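The dish towel question

20/08/2021

I own too many dish towels and I can't fold any of them.
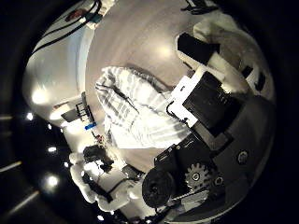 My mother folded in thirds. Long side over, long side over, then in half, then a smack with the flat of the hand that I believe was structural. Her towel drawer looked like a filing cabinet. Mine looks like something has been nesting in it, and in February, when the drawer stopped closing, I decided to do something about it, and then waited until this week.

My trouble is mostly with plaid. You'd think a plaid towel would be the easy kind, what with the lines printed right on it, like a worksheet for slow learners. Put the gray stripe on the gray stripe and go home. But the stripes on a cheap white towel were never square to the hem to begin with, and after a few trips through the dryer they have wandered off altogether. So you get a choice: line up the edges and the pattern goes crooked, or line up the pattern and a corner pokes out. I have tried splitting the difference. It gives you both.

My friend Laurinda Barreto rolls hers. She came over Tuesday, rolled four of mine while telling me about her gutters, and stood them up in a mixing bowl, where they looked like something you'd be handed on an airplane. I was impressed for a full evening. Then I pulled one out to dry a pan and the other three lay down and unrolled.

There is also the Prirnell drawer divider, a present from my sister, which cost $25 and cuts one drawer that won't close into 2 smaller ones that won't close. I put batteries in it now.

What I've ended up with, for anyone still reading, is this. Lay the towel on a clear table and ignore the stripes completely. Smooth it from the middle out with your forearm. Fold it in half the long way, then in half again, then in thirds, and put it in the drawer with the fold facing up so the crooked part is facing the floor. It takes longer than it should. The linen ones hate it and I've moved those to the cabinet over the fridge, where they can be linen in private.

I also got rid of nine towels, including the Christmas one with the burn – sorry, Aunt Bev – and the one that never dried anything, just moved the water along to the other side of the plate. The drawer closes if you lean on it.

Next up are the fitted sheets, which I'm planning to do sometime after I'm dead.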